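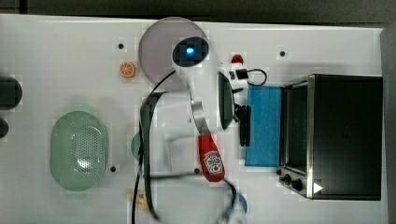 The Akanda tabletop cell, seen from the overhead position, with the arm over the work surface.

Akanda Tabletop Cell: Frequently Asked Questions on Setup and Care

These answers apply to the single-arm cells maintained by the Zurwood workshop. Questions about booking time on a cell should be sent to the front office.

Who may set up the cell?
Any operator who has completed the Zurwood introductory session. Removing the gripper or opening a joint cover is reserved for workshop staff.

What must be done before the arm is powered on?
Check that the base bolts are tight and that the emergency stop is released. Clear the floor next to the table. Confirm that no cable is trapped under the arm, then close the Darkance control program if it was left open by the previous user. Power on the arm first and the computer second.

How should the cables be routed?
Leave enough slack at the wrist for a full turn in either direction. A cable that pulls tight at the end of a turn will damage its connector over time. Ties may be used on the lower links only. Do not tie a cable across a joint.

How often are the gripper fingers inspected?
At the start of each session, and again after every 100 cycles. Look for tears, flattened tips and play at the mounting screws. Worn fingers are replaced as a pair, including when only one shows damage.

Which objects may be used on the table?
Toy food, plastic dishes, closed bottles and cloths are approved. Glass, open liquids and anything heavier than 2 pounds are not. Small appliances may stand at the side of the table but must remain unplugged.

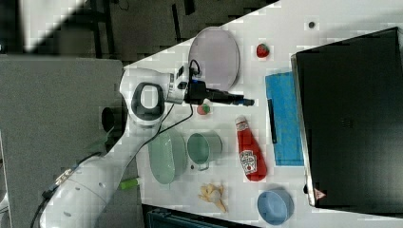
Zerrin Uysal asks whether the wrist camera has to be calibrated again each time the gripper is taken off. It does. The mount does not return to exactly the same position, and even a small shift will send the fingers to the wrong side of an object. Run the full routine in Darkance, which takes 17 minutes, and save the result under the number of the cell.

What should be done if the arm stops in the middle of a movement?
Do not push it by hand. Read the message on the control screen and write it in the log. If the message concerns a joint limit, use the release function and bring the arm back to its rest position at low speed. For any other message, press the emergency stop and contact the workshop.

How is the table cleaned?
With the arm powered off, wipe the surface with a damp cloth and mild soap. Solvents are not permitted. Camera lenses are cleaned with a dry lens cloth only.

When is the cell taken out of service?
After 3,000 hours of operation, and once each December for the yearly check. The joints are tested at the Wunolby service center, and the cell may not be used until the signed report has been received.

Where are faults reported?
Use the fault form at the Zurwood workshop desk. Give the cell number, the time of day and the last command sent.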